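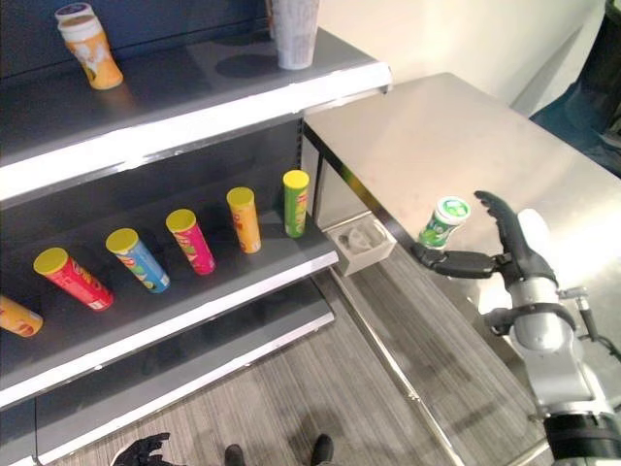
Cludomden villa dig, is it worth the trip?

ysrostami
Thinking of going to Cludomden while the trench is still open. Anyone been? Mostly want the mosaic floor. Dont care about the gift shop.

sanna_s
Went in August. Mosaic is half covered with sheeting, they only uncover the corner with the fish. Bathhouse is better imo. You can walk right up to the hypocaust, 92 of the little tile stacks according to the board.

waditz_digger
Board is out of date. And it's not a bathhouse, has been argued over for years. Major's report calls it a heated dining room. No drain, no plunge pool.

sanna_s
No drain FOUND. They've dug two rooms out of god knows how many. Bit early to rule it out.
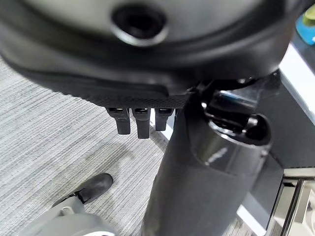
waditz_digger
Fair, but the report is 500 pages and she goes through all of it, the flue tiles, the wall plaster, the lot. Read chapter on the east wing before you tell people it's baths. No waterproof mortar anywhere either.

E. Major
Hello, the author of the 500 pages. I said "probably" a dining room. Mortar samples came from one wall only. Would happily be proved wrong next season.

sanna_s
ha. thank you

mwajuma_m
Back to the question, yes go. Parking is in the lower field, muddy, bring boots. Trench closes for winter October 29, 2019 so not long. The finds are in the museum in Ceta, nearly an hour by bus, not on site. Caught me out.

ysrostami
Ok booked. Is the coin hoard at Ceta aswell?

mwajuma_m
Some of it. Rest still being cleaned, ask at the desk.

waditz_digger
Still not a bathhouse.

Contact us | Copyright Waditz Heritage Forum | Back to top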